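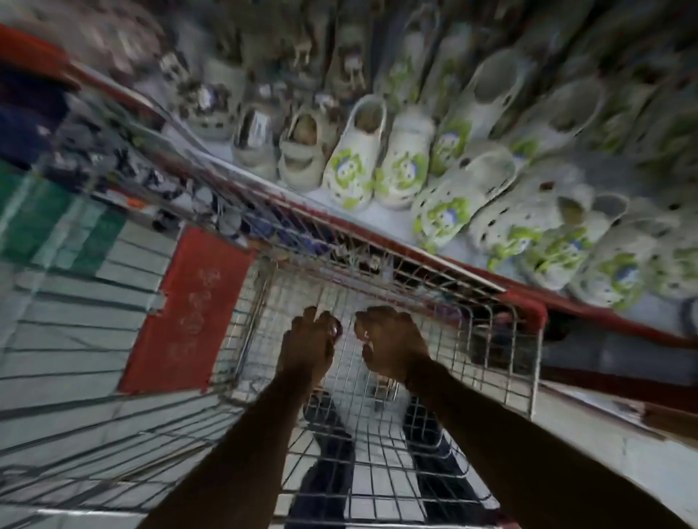 2020-08-09

Second week at the Harkis plant finished, and I want to get the bottling line down on paper before the details run together. The job is a study of the changeovers on line 16, from one bottle size to the next, and it will keep me here until the end of the month. I spent most of Friday walking the route the changeover parts take, from the tool crib to the filler and back. The parts travel on flat steel trolleys with a solid deck, so small things like guide rail clips get lost under the bigger ones. A wire shopping cart does better on that point, with a mesh you can see straight through to your own legs and the floor, and a rim you can grab wherever your hands happen to fall. I wrote "mesh sides?" in my notes and will bring it up when I have a drawing to go with it.

The changeover itself took 1020 seconds on the best run I timed and far longer on the others. I used the same start and stop points each time: last good bottle of the old size, first good bottle of the new one. The plant uses a different stop point, the moment the filler restarts, and that explains why their numbers look better than mine. Bottles from the first minutes after restart mostly go in the reject bin. I have not raised this yet. I'd like three more runs first.

The slow part is the star wheels. Each one is held by four bolts, two of them behind a guard that has to come off with a different wrench. On the night shift they leave the guard hanging by one screw, which is quicker and should not be allowed. A hinge would fix it. Bastos, who built the filler, sells a quick-release kit, but the quote from January is still in the folder unsigned. The quote also covers the capper, and the capper is fine as it is. I'll ask for a price on the star wheels alone.

Lunch was in the canteen at half past eleven, every second seat taped off. The masks are hard going next to the shrink tunnel. I drink a lot of water and still get a headache by three.

In the afternoon I went through the stock of spare parts for the labeler. The system lists 889 items. Some bins have two part numbers on them, the old one and the Clullia one from when the software was changed, and the old number is the one everyone says out loud. I started a table with both. It is dull work but I can do it sitting down.

One thing they do well here is the board at the end of the line. Paper, one row an hour, target and result and a short remark in pencil. The remarks are worth more than the totals. "Waiting for caps" comes up four times on the sheets from this week, always just after the morning break, and that is a matter of when the forklift driver takes his own break. I moved nothing and said nothing, only copied it down.

Drove home Friday evening by way of Lorlow to miss the roadworks. The odometer says 3569 miles since I got this car, nearly all of it plant visits. Slept late yesterday and did the laundry.

Today I typed up the timings and found I had skipped a line on Wednesday's sheet – the second run has no time for the conveyor rails. I could estimate it from the others but would rather leave it blank.

For next week: steel rule, spare batteries for the stopwatch, the thin gloves. Ask about the guard before anything else. Back on the road at six tomorrow.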